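Tópico: Dois braços dobrando pano pra disciplina de projeto (cabo embolando, política que não generaliza, socorro)

parafuso_espanado
Fala, pessoal! Abrindo tópico separado porque o outro virou discussão de impressora 3D e ninguém achava mais nada. Pra quem não acompanhou: minha equipe no projeto integrador (a gente se chama Draltanix, não fui eu que escolhi) está fazendo manipulação de pano com dois braços por aprendizado por imitação. A gente teleopera, grava, treina e reza. A entrega parcial é 14 de agosto e temos 219 demonstrações gravadas, das quais eu confio em umas cento e poucas, pra ser generoso.

O problema é o seguinte: quando a dobra inicial do pano está parecida com a das demonstrações, a coisa vai bem. Quando o pano começa um pouco girado, o braço direito vai pro lugar errado com uma convicção que dá até inveja. Já mexi na taxa de aprendizado, no tamanho do bloco de ações, em tudo que é número no arquivo de configuração. O Vikas Nishad, que é o nosso monitor, acha que é dado ruim. Eu acho que é câmera. Queria ouvir vocês antes de gastar mais uma noite de GPU.

graxa_e_solda
Quantos passos de treino? Na minha turma teve equipe parando em 2000 e reclamando que não aprendia nada kkkk

parafuso_espanado
Bem mais que isso, a curva já achatou faz tempo. Não é falta de treino não.

mila_embarcados
Mostra a bancada, porque falando assim qualquer palpite serve. E mostra o que a câmera do punho enxerga também, se tiver uma.

parafuso_espanado
Boa, segue:
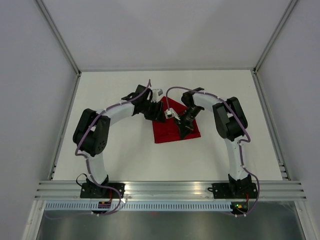
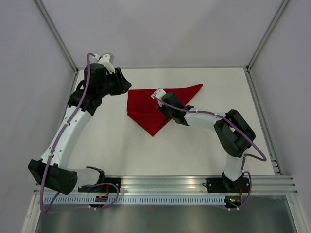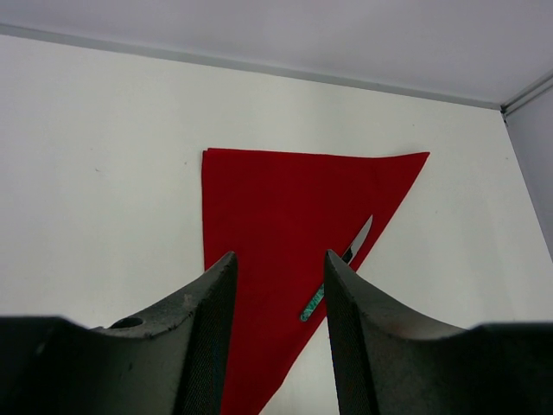
A minha implicância com câmera vem justamente do ponto de vista do punho. Vocês sabem como é, a gente escolhe a posição dela no primeiro dia, aparafusa e depois tudo que foi gravado fica amarrado naquela escolha. Olhem como os dois dedos da garra ocupam a parte de baixo inteira na última foto, com o pano aparecendo no vão e a ponta do dedo direito tapando o meio da faca, bem entre a lâmina e o cabo. É esse tipo de coisa que me preocupa: o trecho que eu queria que a rede enxergasse fica atrás do dedo. Aí, se o pano gira um pouco, o que sobra pra ela decidir é bem pouco. O Vikas diz que a câmera fixa compensa. Eu não estou convencido!

mila_embarcados
Hmm, discordo de você e concordo com o monitor, desculpa. Dedo na imagem todo mundo tem, e até ajuda, a rede usa aquilo de referência pra saber onde está a ponta. O que me chamou a atenção foi outra coisa: na segunda foto o punho do braço direito está em cima do pano, a carcaça preta cobre um bom pedaço. Então a câmera fixa também perde informação, bem na hora em que você mais precisa dela. Se as duas vistas ficam tampadas juntas, aí sim você tem um problema.

parafuso_espanado
Tá, mas então você está concordando comigo que é câmera kkkkk

mila_embarcados
Estou concordando que é oclusão! Mudar a do punho de lugar não resolve a da fixa. E se você mudar agora, joga fora as 219 demonstrações. Faltando pouco pra entrega eu não faria isso nem amarrada.

graxa_e_solda
Eu vou de dado ruim mesmo. Pergunta sincera: quem teleoperou? Foi sempre a mesma pessoa? Porque cada um dobra pano de um jeito. Eu começo pelo canto de trás, minha irmã começa puxando a borda da frente, minha mãe faz no ar e fica perfeito. Se vocês misturaram três estilos, o modelo tira a média e a média não dobra nada.

parafuso_espanado
Fomos três, revezando. E sim, agora que você falou, o pessoal pega por lugares diferentes. Eu mesmo mudei de jeito no meio do caminho, lá por maio, quando descobri que dava pra segurar com o esquerdo e trabalhar com o direito. Ai.

graxa_e_solda
Pronto. Tá aí o seu bug.

ze_do_torque
Chegando pra falar do cabo, que está no título e vocês ignoraram. Esse cabo roxo fazendo arco por cima do punho direito na primeira foto me dá nervoso. No nosso (projeto Lornus, também dois braços) um arco parecido enganchou na articulação e puxou o conector no meio da gravação. A gente só percebeu vendo os dados depois. Prende mais perto do elo e deixa folga só na junta.

parafuso_espanado
Era a segunda dúvida, valeu! O esquerdo já está com presilha ao longo do elo. Mas quando eu aperto demais no direito ele estica na hora de girar o punho, e já tive que refazer uma vez.

ze_do_torque
Dá uma volta inteira solta antes da junta, tipo mola frouxa, e prende dos dois lados dela. Com 10 cm de sobra ficou tranquilo aqui. E testa o curso todo de cada junta com o motor desligado, na mão, antes de fechar a presilha.

mila_embarcados
Não gosto dessa volta solta, ela passa na frente da câmera e vira mais uma coisa mexendo na imagem. Eu passaria por trás do elo.

ze_do_torque
Por trás pega no cotovelo, já tentei. Mas cada braço é um braço, vai que no dele cabe.

calouro_em_curto
Pergunta de quem está começando: precisa ter a faca no meio? Não dava pra treinar primeiro só com o pano?

parafuso_espanado
Dá, e foi por onde começamos. Só que a tarefa do semestre é pano com objeto, vale nota, então não tem muito pra onde correr. A equipe Lenihan pegou uma versão sem objeto no semestre passado e perdeu ponto por isso.

calouro_em_curto
Entendi, obrigado! E os dados de vocês vão ficar abertos?

parafuso_espanado
Se o Vikas deixar, sim. Depois da entrega eu posto.

Então, plano pros próximos dias: separo as demonstrações por operador, treino só com as minhas de depois da mudança de jeito, que são quase 50, e gravo mais umas com o pano girado de propósito. A câmera fica onde está (por enquanto, mila, por enquanto!). Hoje à noite refaço o cabo do direito e volto aqui com o resultado, bom ou ruim.

graxa_e_solda
Grava as giradas pros dois lados, hein. A equipe Dravus gravou só pra um e tiveram que repetir tudo.

parafuso_espanado
Anotado. Vou lá caçar presilha.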